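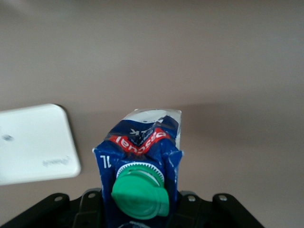
Crushed Pascual carton, green cap still on, between the fingers of the gripper.

Progress report to the Skillau small grants program
Project: Pluvideck, a two-armed kitchen helper
Period: up to the end of September
Written by Torunn Brekke, with bench notes from Horacio Troncoso

Hello again to everyone at Skillau, and thank you for being so patient with us while we got this one written. I had meant to send it earlier in the month, but Horacio wanted one more go at the cable routing first, and then of course one more go became several evenings and a fair bit of tea.

You will remember from the application that Pluvideck is meant to do the dull end of kitchen work for somebody who finds gripping and lifting hard. We promised two arms sharing one bench, handling ordinary household packaging and crockery. Both arms are now bolted down at the far edge of the table in the shared workshop at Floltow and both run from the same controller. That was the big item on the plan and I'm very glad to be able to cross it off.

Where the money has gone

Most of this instalment went on the mounting plates, the gripper fingers and cable. The plates cost more than we budgeted because the first pair came back from Boström with the holes drilled to an old drawing (our old drawing, I should say, they were very decent about it and did the second pair at a reduced rate). We saved a little by printing the brackets ourselves on the workshop machine. We have 40 per cent of the grant left, a touch more than the plan allowed for at this stage, so I'm not worried about the balance.

What the arms can do now

Horacio has been working through what we call the breakfast list, which is nine objects you'd find on any kitchen counter on a Saturday-ish sort of morning. Rigid things are going well. Mugs are picked up by the handle or the rim, and bottles by the body. The trouble is with anything soft. A milk carton is a lovely firm box when it's full and a miserable thing to hold once it has been squashed for the recycling, and our grip settings were all written with firm boxes in mind. Horacio has now added a slower close for soft packaging, and he tells me roughly two thirds of his attempts on cartons end in a decent lift. We'd like that a good deal higher before we let anyone outside the workshop try it.

Colour has been a help, by the way. The bright caps on milk cartons and bottles are easy to find against a plain bench, so we are using the cap to work out which way round the thing is facing. It's a bit of a cheat - not everyone buys the same milk - and we'll need to wean ourselves off it.

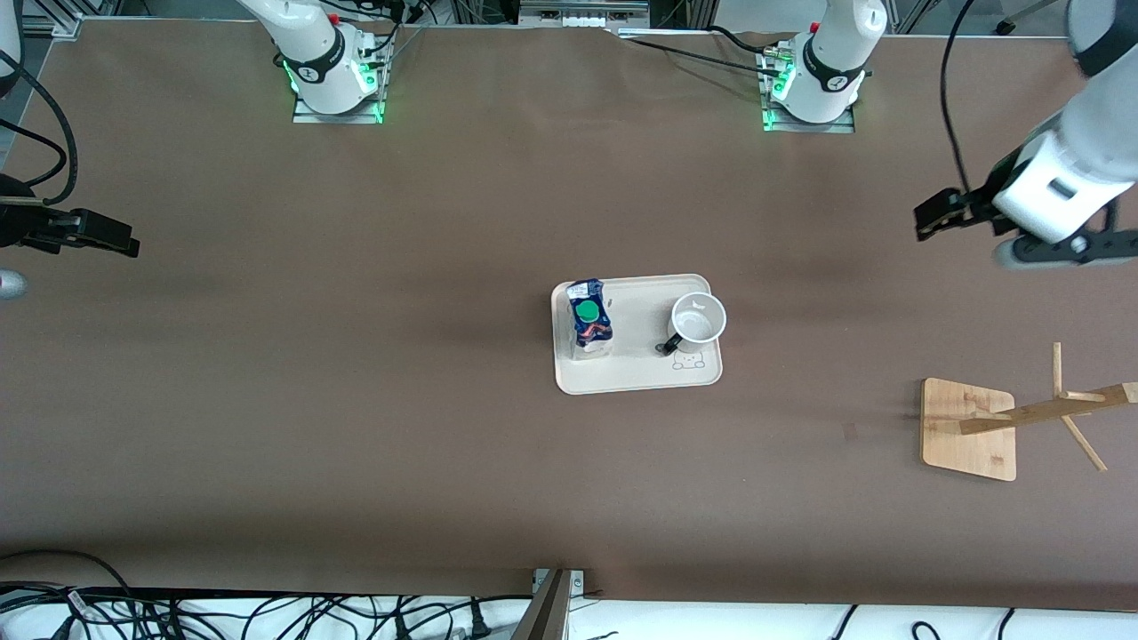

The bench at Floltow with both arms in place, bottle and mug on the cat tray, mug tree to the right.

The mug tree is the next proper task. The idea is that one arm steadies the bamboo stand while the other hangs a mug on a peg, and it's the first job on our list that really needs both arms at once. Steadying is harder than it sounds. The stand is light, and if the second arm comes in with any enthusiasm the whole thing walks across the table. We've talked about weighting the base, but I'd prefer to leave the stand as it came from the shop, as that's what people will have at home.

Things that still need doing

The cabling along the near side of the bench is a muddle and I won't pretend otherwise. Some of the leads are labelled and plenty aren't, and Horacio has asked for a weekend to do them all in one go and clip them under the edge. The brown covering on the table has torn or folded at the back and wants replacing, so we'll do that while the cables are off.

We also owe you the written safety procedure. It's in draft. I'd be grateful if we could send it with the next report, once the mug tree work has settled down and we know what speeds we're asking for.

You're very welcome to come and see it all running. Evenings are best, any time after six, and parking is easier round the back by the roller door.

With warm regards,
Torunn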